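Une ville se juge aussi à ses rez-de-chaussée

Par Vilja Riihimäki

J'habite dans le centre depuis assez longtemps pour avoir connu la quincaillerie Georgiev quand elle vendait encore les vis à la pièce. Elle a fermé en avril. Sur la vitre, il reste une affiche qui remercie la clientèle, et en dessous un numéro de téléphone pour louer le local. J'ai appelé ce numéro, par curiosité. On m'a répondu poliment que le propriétaire cherchait « une enseigne nationale, sur 9 ans, avec garanties », et que pour le moment il n'était pas pressé.

C'est cette dernière partie de la phrase qui m'occupe depuis. Pas pressé. Dans ma rue, qui mesure 742 mètres de la place jusqu'au pont, plusieurs vitrines sont dans la même situation, et leurs propriétaires, je suppose, ne sont pas pressés non plus. Les passants, eux, prennent l'habitude de changer de trottoir, puis de changer de rue, et finalement ils vont au centre commercial de la rocade, où le parking est gratuit et où il ne pleut pas.

La mairie propose d'y répondre par un plan d'embellissement. Il y aura des bacs à fleurs, des bancs neufs, un éclairage plus doux. Je n'ai rien contre les bancs, je m'y assois volontiers. Mais un banc devant une vitrine vide, on s'y assoit pour regarder quoi ?

Je voudrais défendre ici une idée moins décorative : que la ville oblige les propriétaires à prêter leurs locaux vacants pour des baux courts, à loyer réduit, dès que la vacance dépasse un certain délai. Un local vide pendant deux ans devrait coûter à celui qui le garde vide. Aujourd'hui, il coûte surtout aux voisins. Le boulanger d'en face m'a dit qu'il vend moins de pain l'après-midi depuis que Georgiev est fermé, parce que les gens qui venaient chercher une ampoule prenaient aussi une baguette. On peut trouver que c'est une petite observation. Je la trouve plus instructive que l'étude de fréquentation qui nous a été présentée au printemps, et dont les 119 pages ne parlent pas une seule fois des loyers.
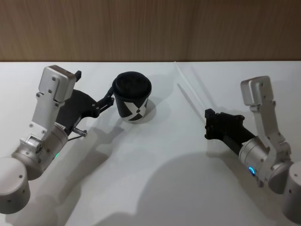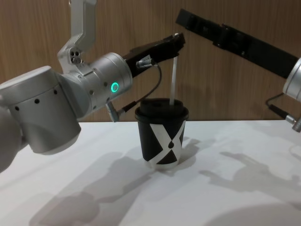
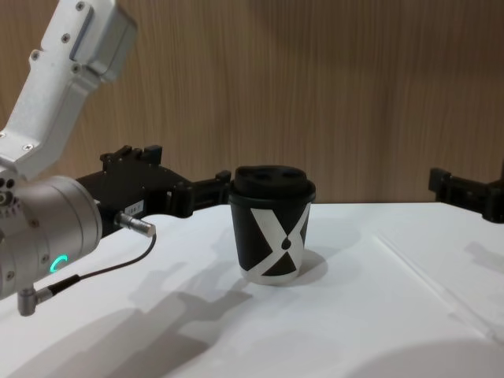

Bras robotisés au-dessus d'une table blanche (les deux premières vues) et gros plan sur un bras muni d'une pince noire (la troisième).

On me fait d'habitude deux objections. La première est celle du droit de propriété. Je la prends au sérieux, je viens d'une famille qui a eu une boutique et qui n'aurait pas aimé qu'on lui dise quoi en faire. Seulement, un rez-de-chaussée commercial n'est pas tout à fait un bien comme les autres. Sa valeur vient de la rue, du tram que nous avons payé ensemble, des pavés refaits, des gens qui passent. Il me semble normal que la rue puisse demander quelque chose en retour.

La deuxième objection m'a été faite par Jonas Frei, qui tient la papeterie Lernlow et que j'estime beaucoup. Il craint la concurrence déloyale. Lui paie un loyer complet, des charges complètes, et il verrait s'installer à côté de lui, pour presque rien, quelqu'un qui vendrait des carnets pendant six mois avant de disparaître. Je n'ai pas de réponse parfaite à lui donner. On pourrait réserver ces baux aux activités qui manquent dans le quartier, et la liste ne serait pas difficile à faire : un cordonnier, une mercerie, quelqu'un qui répare les vélos sans rendez-vous. On pourrait aussi demander l'avis des commerçants déjà présents, à condition que cet avis ne devienne pas un veto.

L'exemple qui m'a convaincue se trouve derrière la gare. Dans l'ancien dépôt Skallix, plus de 20 artisans partagent aujourd'hui un toit, une entrée et une machine à café assez mauvaise. Hekico, qui retape des chaises, y a commencé avec un bail de quelques mois et a signé depuis pour un local à son nom, deux rues plus loin. Tous n'ont pas eu cette chance, et je connais une céramiste qui a arrêté après l'hiver à cause du chauffage. Je le dis pour être juste. Mais elle a pu essayer sans s'endetter, et son atelier a été repris le mois suivant.

Dans ma rue, personne ne peut essayer. Le ticket d'entrée, c'est neuf ans de bail, une caution, des travaux, et la patience de convaincre un gérant qui répond depuis une autre ville. Avec de telles conditions, nous aurons une banque, une agence d'assurance, peut-être encore un opticien. J'ai déjà des lunettes.

Le conseil municipal doit voter le budget du plan à l'automne. Je demande que l'on mette les bacs à fleurs en attente et que l'on inscrive d'abord à l'ordre du jour la question des baux courts, avec un recensement public des locaux vides et le nom de leurs propriétaires. Ceux qui partagent cette demande peuvent l'écrire à leur élu de quartier. Je l'ai fait le mois dernier, et j'attends la réponse.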